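Climar two-arm learning kit: a month of trying to unbox a phone
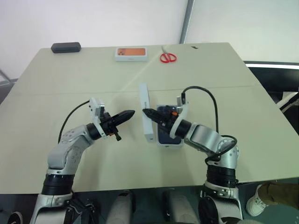
Lid and tray between the two grippers, with the phone still in the tray.

I've had the Climar kit on my bench since just after Christmas, and I wanted to test the headline claim from Lukian Kobzar's write-up of the method: that a two-arm policy trained on 1000 mixed demos and then topped up with 7 of your own job will beat one trained on your job alone. Big claim! So I picked phone boxes, which I find fiddly enough with my own fingers.

I ran 800 tries, half with the mixed start and half without. The mixed one did better, no question, with 515 clean unboxings across the lot and well over half of them on its side. Where it really pulls ahead is the handover bit, when one arm has the lid and the other has to sort itself out over the tray. The plain version dithers there (you can make a cup of tea) while the mixed one just gets on with it.

Grumbles, then. The black two-finger grippers are lovely on card edges and hopeless on a flat phone sitting snug in its tray. The cables loop up high over the wrists and I never stopped worrying about them. And the set-up guide is dreadful - Daithí Moynihan at Dunne talked me through the calibration on the phone, twice, and I still had to redo the left arm.

Would I buy it again? For the method, yes, I'm properly sold. For the hardware I'd want to try the Gravach fingers first, and they're not out until March.

Four stars, one off for the guide.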